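Space Policy and History, Week 3 notes

Hi all! Last time we got as far as Skylab, so today I want to talk about what happens when a big station comes down (my favorite topic, sorry). Read Widmer's chapter on reentry before class, all 30 pages.

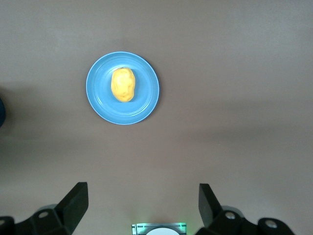 Drag and decay

Even way up there, a little air is left, and it slows things down. A more active Sun puffs the atmosphere up, so orbits drop faster. I'll do the math on the board!

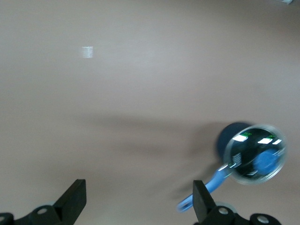

Tabletop, close view, with a small blue-handled utensil

Problem set goes to Leonie Rüegg, room 208.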